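Tumetti -- Things for the Kitchen and Hall
Home > Kitchen > Stands and hooks > Boleck branch stand, white

Boleck Branch Stand, White
Table stand for mugs, keys and small hanging things
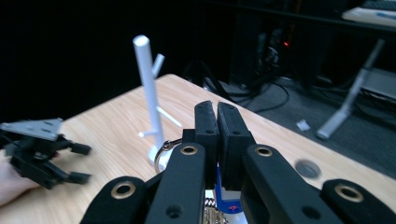 Price: £17, tax included
Item number: BL-53
Availability: in stock, we send it within 7 days
Colour: white

Add to basket
Add to wish list

The Boleck is a small stand in the form of a tree. It has a round base, one tall post with a rounded top, and branches which leave the post at different heights and in different directions. You put it on a table, a worktop or a shelf, and you hang on it what you normally lose or what takes too much place in the cupboard. Most of our customers buy it for mugs. A good part of them write to us later that it ended up in the hall with the keys, and we find this also a correct use.

We have sold the Boleck since we opened the shop, and it was one of the first articles we chose. At that time we had only one shelf of kitchen goods and we wanted a mug stand that does not look like a machine part when it is empty. The branches are not all the same. One is short and goes up, one is longer and goes down at an angle, one is only a short stub. Some people ask if it is a mistake. It is made so.

How to use it for mugs

Turn the mug so that the handle looks to the post, and slide the handle over the end of the branch. Small and middle cups sit best. Very wide breakfast mugs can touch each other, so with these you should leave one branch free between them. Espresso cups with a tiny handle do not always pass over the branch. If your cups are of this kind, please measure the opening of the handle and write to us before ordering, and we will hold a similar cup to the stand in the shop and tell you the result.

Load the stand from two sides. If you hang one heavy mug on one side and nothing on the other, it is still standing, but it does not like to be pushed. The best order is: first mug left, second mug right, then the rest. After a few days you will do it without thinking.

A branch that goes down at an angle is meant for light things. Mugs can slide from it. Use it for a ribbon, a tea strainer with a loop, an oven glove clip or a bunch of herbs on a string when you want to dry them.

How to use it for keys

A normal key ring goes easily over the short branches. For one household with two or three sets of keys it is enough. Put the stand where you put down your bag when you come home, at the height of your hand. A small dish next to the base catches coins and the parking ticket. In our own flat the stand is on the light wooden table by the door, and the car key has its fixed branch -- my husband is not allowed to change this.

If you use it for keys, I advise to stick thin felt under the base. Keys are taken and hung back many times per day, and each time the stand moves by a little. On an oiled or soft wooden table you can see the marks after a year. The felt is not included, but you can add a sheet of it to your order in the basket, it is listed under Accessories.

Other uses from customers

Necklaces and bracelets on the bedroom chest. The post is tall enough for a short chain, but a long chain will lie on the table.

Medals from a children's swimming club, one per branch until there was no more place.

Hair bands in the bathroom. Please wipe the stand from time to time if it stays in a room with steam.

Small ornaments in December. We do it each year in the shop window with three stands of different position, and we get more questions for them in that month than in all the others.

Rolls of adhesive tape and ribbon on a packing table. I do this myself. The roll must have a wide core.

Things that do not work well: umbrellas, handbags, dog leads with a heavy clip, headphones with a thick band. The stand is for small weights. A coat rack for the wall you will find in the category Hall.

What is in the parcel

1 stand
1 folded sheet with care instructions in English
1 card with the address for returns

The stand comes packed in paper, without plastic filling. Take it out by holding the post and the base together. Do not pull it out of the box by a branch.

Cleaning and care

Wipe with a soft damp cloth and dry it afterwards. On white you see coffee and tea quickly, especially under the branch where the last drop from a mug runs down, so let the cups drain first on the rack and hang them later. For older tea marks a little washing-up liquid on the cloth is normally sufficient. Do not use scouring powder, steel wool or the rough side of the sponge. Not for the dishwasher. Not for outdoors.

Keep the stand some distance from the hob. I have it at home on the other side of the sink and there it stays clean for a long time.

Where to place it

Before ordering please check the distance between your worktop and the cupboard over it. We had two returns because the cupboard was hanging very low. You need also some free air above the upper mug, otherwise you cannot lift it from the branch. On a corner of the table the stand is in danger from elbows -- better is the back of the table or near the wall, with the longest branch pointing along the wall and the short ones to the room.

With small children in the home, choose a place where they do not reach. The top is rounded, but a mug that falls is a mug that falls.

Goes well with

Somboon tray, round. It has a low border, the base of the Boleck fits inside and there is still place for a sugar pot. Many customers use the two together on a breakfast table, because you can carry the tray to the sink and wipe under it in one go.

Felt sheet, self-adhesive, grey. To cut with scissors.

Linen tea towel with loop. It hangs on the upper branch if it is folded in two lengthwise.

Delivery

We pack on Monday and on the two days after it. Parcels go with Bronden and you receive a message with the tracking number in the evening when the parcel left us. Delivery costs are shown in the basket before you pay. Orders above £50 are sent free within the country, so with three stands you are over it. For islands and for addresses abroad please write first, then I calculate the price for you.

If you collect in the shop, choose "Collect" at the checkout. The stand is waiting under your name behind the till. Please bring the order number, on the telephone is fine.

Returns

You can send back an unused stand within 50 days. Put it in the original box or in another strong box, with paper around the branches. The card in the parcel has the address. We pay the money back the same way as you paid, when the parcel has arrived and we have looked at it. If the stand arrived damaged, do not send it. Make a photo of the damage and of the box, send both by e-mail, and we send you a new one.

What customers wrote

"I have five mugs which we use and twenty which we don't. Now the five have their place and the others are in the cellar. It is a bit smaller than I was imagining but it stands well."

"Bought for keys. My daughter hung her bracelets on it the first evening, so I had to order the second. Quick delivery."

"Nice white, simple shape. One star less because my big mug from my work does not fit next to another one."

"The branch which goes down confused me. I wrote to the shop and got a kind answer the same day, now I have my tea strainer there."

"Good present for a first flat. I wish there would be a black one also."

About the other colours: at the moment we carry only white. A black version was in the catalogue once and was ended. If it comes back, we put it on this page, and who has marked the article on the wish list gets a message.

Larger quantities

For cafés, holiday flats and small offices we give a better price from ten stands. Write us the quantity, the delivery address and if the stands may come in one carton. Single boxes are easier to store, one carton is cheaper to send. I answer these messages myself, normally in the morning before the shop opens.

Contact for this article: Soudabeh Nikzad, kitchen and hall department, Tumetti. Please mention the item number BL-53 in the subject line.

You looked also at
Somboon tray, round
Somboon tray, long
Felt sheet, grey
Linen tea towel with loop
Wall rack for coats

Back to Stands and hooks
Delivery and payment
Returns
Contact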